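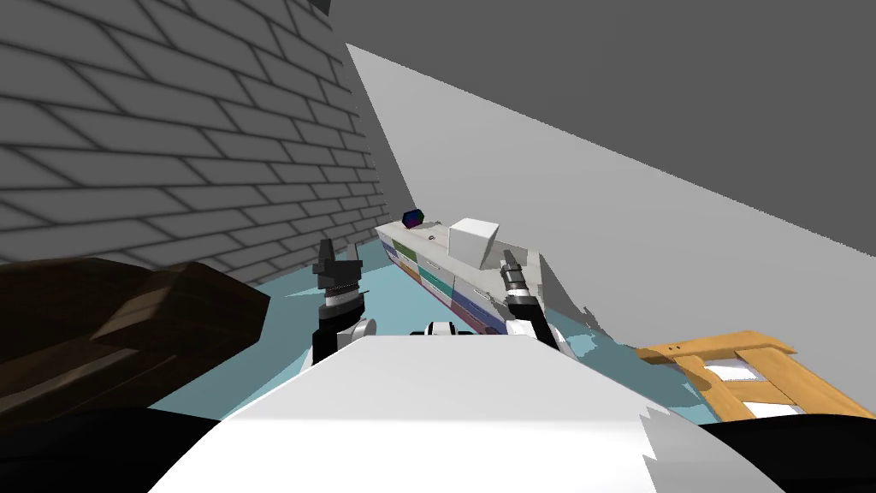
Slide 1. Two arms, a counter, a cube. Leave up while people find seats.

Home Talks Notes Archive Contact
7 min read

Speaker notes, Plallstead simulation practice meetup, Jul 13, 2025
Title: House Rules for a House That Isn't There

Wait for the door to close. Thank the hosts. Don't do the joke about the coffee, they paid for the coffee.

Opening. I write rules for rooms nobody can walk into. My relatives think this is a cry for help. At Plornesska we run household tasks in simulation before they get anywhere near a real kitchen, and for a long time we had no rules at all, on the theory that you can't hurt anyone in a render. You can't. You can, however, teach a policy some very bad manners and then ship it to hardware that weighs more than you do.

Pause. If they laugh, good. If they don't, go straight on.

What I'm covering: how we set up a scene, how an episode starts and stops, and what we write down. The full rulebook is called Plenel. It began as one page and has been putting on weight ever since. I'm going to talk about the parts people argue with.

SLIDE 2. Scene setup

Rule one in Plenel is that the scene is frozen before the first episode. Walls, floor, furniture, what's on the counter, the lot. If you want the cube somewhere else, make a new scene with a new name. Don't nudge it and tell yourself it's the same scene with better feng shui.

We learned this from a batch of 803 episodes in which somebody had been "tidying" between runs. Very neat person. The success rate climbed beautifully all afternoon, and what we were measuring was how close the object had crept to the arm. We threw out the whole batch. I still have the graph. It's the prettiest graph I've ever made and it means nothing.

Rule two: no mystery objects. Anything lying on a surface gets a name in the scene file, however small. If it's too small for you to identify on screen, then it's exactly the sort of thing that will end up under a finger in one run and get blamed on the controller. Small things need names more than big things do. Big things you can at least point at. 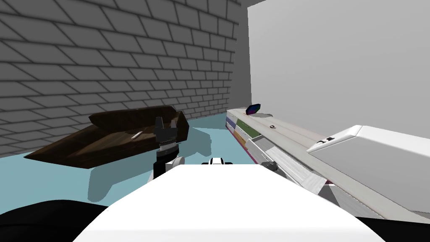 Rule three covers the floor, which everyone forgets about. People write careful notes on the counter and then treat the floor as the place where the counter isn't. But a mobile base lives on the floor. Whatever is down there counts as furniture for planning purposes, and we want a clearance figure for it in the file. We use 3 inches around anything the arms could brush on the way past. Deschamps, who supply our scene checker, would like us to use more. We've agreed to be polite about it.

(If someone asks why inches: the scene file was started by a person who liked inches. Move on.)

SLIDE 3. Starting and stopping

Every episode begins from the same posture. You'd think this would be easy to agree on. It took us until August of last year and produced 7 drafts of one sentence. The sentence is: "Both grippers are up, apart, and empty before the clock starts." I'm told it lacks poetry. 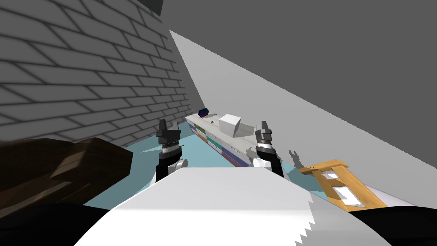
The argument for a start posture is that you can check it at a glance, and a rule you can check at a glance is a rule people will keep. Software checks it too, of course, but I want the person at the desk to be able to look up from a sandwich and say yes or no. Take the slide: fingers pointing up on both sides, a clear space between them, and the white box on the cabinet sitting in that space. A reviewer can say yes to that without opening a log. If one arm were reaching across the box, they could say no just as fast. Nearly everything else in Plenel takes longer to check, and you can guess which rules get skipped.

Stopping is harder. We had three kinds of stop and people used them by mood. Now there are two. "Done" means the task condition was met and the arms went back to the start posture. "Stopped" means anything else, including boredom. If you stop a run, you write one line saying why. One line. We got a paragraph once about the operator's week and I've kept it, but it isn't data.

Also: a stop is never deleted. Ask for a show of hands here, who has deleted a run that looked stupid. Raise my own hand first or they won't.

SLIDE 4. Camera checks
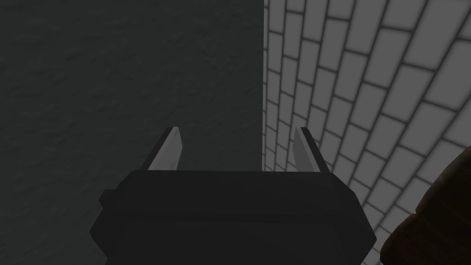
Most of our arguments about cameras come down to people trusting the wide view and never opening the close one. The rule is that both get looked at before a session, and the reviewer signs for each separately. The close view answers a short question: can you see both fingertips and the gap between them? Here you can. The two pale fingers stand apart with nothing between them, and the walls behind show straight through the gap. It tells you very little about the rest of the room, so don't ask it to. I've read a review note approving a whole kitchen layout on the strength of a close view much like this one, which took a certain confidence.

Second half of the camera rule: if you see a rendering fault, log it. Ragged edges, surfaces that meet badly, all of it. Don't decide on your own that it's harmless. It may well be, but the policy sees it too, and the policy hasn't been told to ignore it.

SLIDE 5. Writing it down

Show the form. Yes, it's ugly. We have 2501 of them on file under the current version and the ugliness hasn't stopped anyone. Fields: scene name, start check, stop type, one line, both camera checks. There used to be a box labeled "other." It filled up with opinions about the form.

Changes to Plenel go in between sessions and never during one. If a rule is wrong in the middle of a session, finish under the wrong rule and complain afterward. We have a page for complaints. It's longer than Plenel.

Questions. Likely ones: does any of this carry over to hardware (the stop rules yes, the clearance no, measure again), and can they have a copy (yes, ask me at the break). If the projector has died by now, the form is on the handout, second sheet, printed upside down.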